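Millow Issues Updated Packaging and Labeling Rules for Toy Suppliers

NUKPORT — Tuesday, August 13, 2024 — Millow, a wholesale distributor of toys and small household goods, today released a revised set of packaging and labeling rules for its suppliers. The rules apply to all mixed-lot shipments received at the Nukport warehouse.

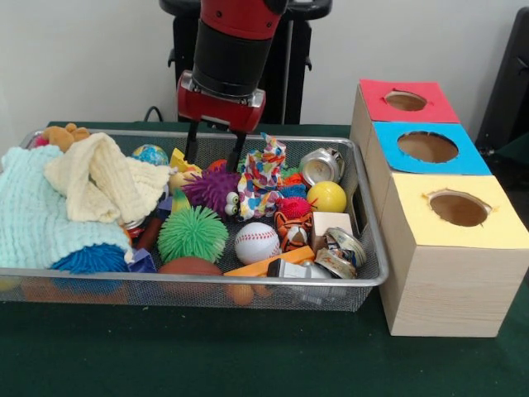
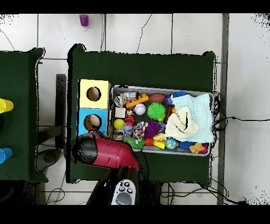
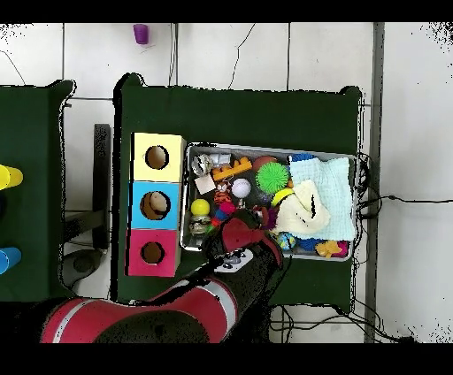
Toys and boxes on a green table.

The revised rules replace the version issued in February. They cover carton strength, inner packing, label placement and the paperwork that must travel with each lot. A total of 402 product lines are affected.

Under the new rules, each outer carton must carry 2 labels, one on a long side and one on the adjoining short side. Labels must show the lot number, the product code and the gross weight. Handwritten labels will no longer be accepted. Labels placed across a carton seam will be treated as missing.

Mixed lots must be packed by product code and separated by a divider. Soft goods may share a carton with hard goods only if the soft goods are bagged. Products supplied with batteries must be packed apart from all other items — this applies to replacement parts as well.

Carton testing will be handled by Conalum, which already tests pallets and shrink film for Millow. Suppliers may submit results from another laboratory if the test method is stated in full on the report.

Shipments routed through the Dağdelen transfer depot are subject to the same rules. Cartons that fail inspection at Dağdelen will be held there for 11 working days, after which they will be returned at the supplier's cost. Relabeling at the depot is available on request and is billed per carton.

The rules do not change payment terms, delivery windows or existing product safety requirements. Orders confirmed before today may ship under the February version.

The full text, including label templates and a carton size table, is available to registered suppliers through the Millow supplier portal. Questions should be sent to the Millow supplier desk in Nukport.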